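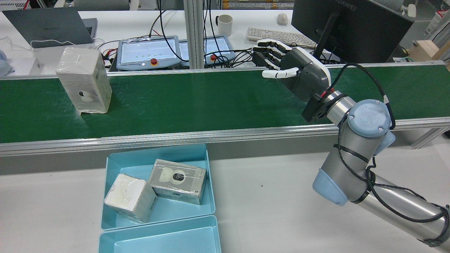 # About Lorkiser

Lorkiser traces political posts back to where they came from. Old clips passed off as new. Quotes with the front half missing. Screenshots of posts no one can find. A paper or a campaign or a town council sends us something that's going around, we work out how old it is and who put it out first, and we send back a page they can use.

We don't tell people who to vote for. Don't do PR either. Asked a lot, still no.

## How we got going

Ilídio Patrício was running the comments desk at a regional news site in Mirnholm. The job was mostly deleting things. One August a protest clip went around town, everyone furious, two city council members sharing it with capital letters. The clip was nine years old and from a different country. Took him most of an evening to prove it, and by then the thing had been shared by half the people he went to school with, plus his dentist.

He wrote it up anyway. Posted it on his own page, got called a shill by both sides before breakfast. Then an editor two towns over emailed to ask if he could look at another one. Then another editor. He quit the comments desk that winter and started charging, not much at first, too little really, which we've since fixed.

The name comes from a typo in the very first invoice. It was supposed to say something else. The bank had already opened the account under it so that was that.

## What we do all day

Read, mostly. Somebody sends a link or a screenshot. We look for the earliest copy we can find, then an earlier one than that. We write down every stop on the way, who posted it, when, what the caption said at that point, what got cropped or added. Captions change a lot more than the videos do. You'd be surprised how many start out perfectly accurate in some other language.

The finished page has:

- what the post claims, in its own words
- the earliest version we found, with a saved copy
- what changed between that one and yours
- what we couldn't find out

That last line is never blank. If you get a page from us and it is blank, call us, we forgot something.

Turnaround is 5 working days for the regular service. Same day if you're on a rush plan and you send it before noon. After noon it's tomorrow, sorry, we've tried it the other way and the work gets sloppy.

## The archive

Everything we finish goes in the archive unless the client asks us to hold it back, and they can hold it for 207 days, after that it's public. Why 207? It was a compromise between two people who both wanted rounder numbers. It's in the contracts now.

As of 10 August 2019 there are 675 finished pages in there. Of those, 581 are open to anybody with a browser. The others are still on hold. Search works OK. Search by country works badly and we know, please stop emailing about it, it's being rebuilt. Search by phrase is the one to use. Put quote marks around the phrase.

You're free to link to any open page. You're free to quote it too, just quote the part where we say we're not sure along with the part where we are. We've had our own pages chopped in half and used as proof of the exact opposite, more than once, and it's not a fun morning.

## State media, since everybody asks

Yes, we handle posts from government-run outlets, any government. No, being on one doesn't automatically make a claim false and we won't write it up as if it does. What we do is say plainly who owns the outlet in the first paragraph, then check the claim like any other claim. Sometimes it's fine. Sometimes it's a real photo with a date from a different decade. Sometimes the story underneath is true and the headline on top of it is garbage.

People get mad about this one from all directions. We've got a folder.

Same goes for the accounts that repost them. Someone with forty followers who shared a bad clip isn't a foreign agent, he's a guy who shared a bad clip. We don't print the names or handles of private people in our pages. Elected officials, candidates, paid commentators, outlets: yes, named. Everyone else gets a description and nothing more. If you want us to find out who's behind some anonymous account that was rude to you, we're the wrong shop.

## The Ivanov rule

Comes up in our pages so it should be explained somewhere. Ivanov was one of our first freelance checkers and the rule is this: you can't use a post's author as evidence about the post. Doesn't matter if he's a liar. Doesn't matter who he used to be married to or what he said on TV once. Check the post.

We break it in one case, when an account has put out the same faked item before under another caption. Then we say so, with the links. It has to be the same item though. "He's done stuff like this" doesn't count, and it gets struck out in the second read every time somebody tries it.

Every page gets a second read, by a person who didn't work on it. If they disagree and can't be talked round, both views go in.

## Who pays for it

Subscriptions from newspapers and local radio, that's the bulk. Then one-off jobs from campaigns and councils. Campaigns pay up front and get the page whichever way it comes out, and it goes in the archive same as the rest. A few have asked for their money back upon reading it. No.

Our servers and the saved copies are looked after by Adham, a small hosting company we've been with from the start. They don't see client requests and they don't have a say in what we publish. Listing them becuase a reader asked who they were.

We don't take money from political parties' national offices, from governments above the county level, or from the platforms themselves. One platform offered. It would have been a nice year.

No ads on the site.

## When we get it wrong

We have, and we will. Corrections go at the top of the page, in the same size type as the rest, with the old wording left underneath and crossed out. We email everyone who got the original. If the mistake changed the finding, the client gets the fee back.

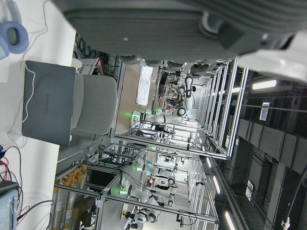
Worst one so far was a speech clip we dated two years too late. We'd trusted the date stamp on a reupload. The paper that ran it had to print a correction of its own and were a lot nicer about it then we would've been. Now a date stamp alone isn't enough for a finding, there has to be a second thing: weather, a poster, a scoreboard, a shop that closed. Ilídio is weirdly good at shops that closed.

If you think a page is wrong, write to corrections and tell us which line. Just "this is BS" goes in the folder with the others. A line number and a link gets read the same day and you'll get an answer, even if the answer is that we disagree.

## Working here

We're a small team, most of us part time, most of us used to be on a news desk somewhere. Two languages minimum. Patience with boring stuff. You should be able to look at a post you really, really want to be true and go hunting for the reason it's not.

Nobody checks items about their own town or anyone they've worked for. Personal accounts are fine, we're not your parents, but no arguing with strangers about anything we've got open. Staff who get piled on can hand over their passwords to someone else here for a while. It helps, people use it.

No openings right now. Freelance list is open, send two samples and your languages. Don't send a cover letter, we won't get to it.

## Getting in touch

Newsrooms: use the request form, it goes straight to whoever's on. Put the link AND a screenshot, links die fast. Tell us where you saw it and when. If someone sent it to you, say that instead of guessing where they found it.

Everybody else: the general inbox. Slower, few days usually. We can't take on every post people send in but we read them all, and if enough people send the same one it usually gets picked up.

Phone is for existing clients. The number's on your invoice, under the typo.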